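Flonus Household Papers
Home / Services / Fees / About Us / Contact

About Us

Flonus sorts other people's paper. You have a spare room, a closet or a dining table that has been out of service since the refinance, and we come over and go through it with you until what's left fits in one filing box and makes sense to somebody other than you.

We have been told this is not a real business. The first person to say so was the loan officer at our bank, who later became a client. He had seven years of pay stubs in a golf bag.

How it started

Ruth Cuervo spent eleven years in the records office of Clunbridge Mutual, a regional insurer that wrote policies on barns, boats and the occasional wedding. Her job was to find things. If an adjuster needed the original survey of a property line from before the highway went in, Ruth found it, usually before lunch, and then listened to the adjuster explain how he would have found it himself.

Then her aunt died, and Ruth became executor of an estate that consisted of a small house, a reliable car and every piece of mail the woman had received as an adult. The will was in there. So were the deed, a life insurance policy that had lapsed, a life insurance policy that had not, and a long and heated correspondence with a catalog company over a bedspread. It took Ruth most of a winter. The policy that had not lapsed was folded inside the manual for a bread machine.

At the funeral lunch three separate cousins had said something like "you're lucky, you know how to do this." By spring all three had called to ask if she would do it for them. She charged the third one.

Clunbridge Mutual was bought by a larger company the same year, and the records office was replaced with a search box. Ruth took the severance, rented the back half of a former shoe repair shop and painted the name on the door herself. People ask what Flonus means. It was the brand on the old filing cabinet that came with the lease, and she already had the lettering to copy.

What we do

Most of our work falls under one of these headings.

The Household Sort. We come to your home, you sit with us, and we go through the paper. You make the decisions. We hold up the thing and tell you what it is and what happens if you throw it out, which is usually nothing.

The Estate Sort. Same work, sadder room. We move at the speed of whoever is having the hardest time. We know what a probate attorney will ask for and we find those items first, so that the rest can wait for a better month.

The Move-In. Two households are becoming one and both of them own an accordion folder. We have strong feelings about accordion folders and will share them if asked.

The Annual Visit. For past clients only. We come back once a year, usually in April, when remorse is at its peak. It takes a morning. If it takes longer than a morning you have been ignoring the system, and we will say so in a pleasant voice.

What we don't do

We don't give legal or tax advice. We will tell you that you have a tax question, and then we will hand you a short list of people who went to school for it.

We don't organize your pantry, your garage or your shoes. There are companies that do this with labels and matching jars, and their photographs are much nicer than ours.

We don't scan everything. A scanned mess is a mess you now have to search by file name. We tried the other approach for a while, with a subscription product called Trendura that promised to read every document and file it automatically. Trendura put a client's birth certificate under "Events." We canceled, kept the tote bag, and went back to folders with words on the tabs.

And we don't judge, or we do it in the van with the windows up. In fairness, very little shocks us by now. We have found cash in a waffle iron box and divorce papers in a hymnal. One gentleman kept his passport in the freezer in case of fire, and when you think about it for a minute he may be the only one of us with a plan.

How a sort works

We start with a phone call. You'll apologize for the state of the place, and we'll tell you we've seen worse. This is true of nearly everybody. The person it isn't true of was very gracious about it.

On the day, please don't tidy up first. We know you'll want to. Tidying paper means squaring it into stacks, and a squared stack hides what's in it. We would much prefer a heap. A heap has layers, and the layers are roughly in date order, which is more than can be said for most home filing.

We use four piles: keep forever, keep for now, shred, and ask. The ask pile gets big in the first hour and then shrinks, as people get tired and truthful. Around mid-afternoon somebody says "why did I keep this?" and nobody is expected to answer. There are cookies in the van for that part of the day.

Everything you keep goes into one box, in folders named the way you talk. If you call your homeowner's policy "the house thing," the tab says The House Thing. Ruth fought this for years on professional grounds and lost. It's your box. You have to be able to find the house thing at two in the morning with water coming through the ceiling. 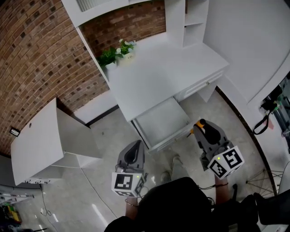 Desks deserve a word of their own, since so many clients tell us on the phone that the desk is fine and we can skip it. We don't skip it. The top of a desk is where people put the papers they mean to deal with, and a tidy top only tells us the papers went somewhere. A clean white desk can look like it belongs to a very calm person right up until the lower drawer is pulled open. That bottom drawer is where our people start, partly out of experience and partly out of nosiness. It is low enough that you have to bend to see into it, so things that go in tend to stay in, and we have found more missing car titles at shin height than in all the safes, lockboxes and clever hollow books put together.

Fees

A Household Sort is $400 for the day, which covers two of us, the box, the folders, the shredding and the cookies. Estate Sorts are priced after a visit, and the visit is free. If we get there and decide you can do it yourself in a weekend, we'll say so and leave you a box of folders. This has happened often enough that our accountant has asked us to stop.

We don't charge by the hour. We tried it, and found that clients began throwing out things they needed in order to save money.

Who we are

Ruth still goes out on jobs most days and still does all the Estate Sorts. She is the one with the reading glasses on her head and the second pair in her hand. The rest of us came from a law library, a county clerk's office, a high school attendance desk and, in one case, a career in puppet theater that turned out to involve a great many grant applications. All of us have been trained by Ruth, which means all of us have been made to sort our own paper in front of her. It was a long week.

We've now done almost 600 households in Clunbridge and the towns up the river. Several of these were the same household twice.

Our own office, for the record, is a disgrace. There's a chair nobody has sat in since we moved to the front half of the building, on account of what's on it. We have an appointment with ourselves to deal with that.

Visiting us

We're at 2211 Cusi Avenue, on the corner where the shoe repair used to be. The big plaster boot is still over the door. The landlord says it's structural.

The office is open weekdays from nine to four, and on Saturday mornings for the shredder, which anyone in the neighborhood may use, client or not. Bring your own paper and please take out the staples. You may bring the paper clips too. We're always short of paper clips.

Parking is behind the building. Ignore the sign that says Flonus Staff Only. There is one space and Ruth walks to work.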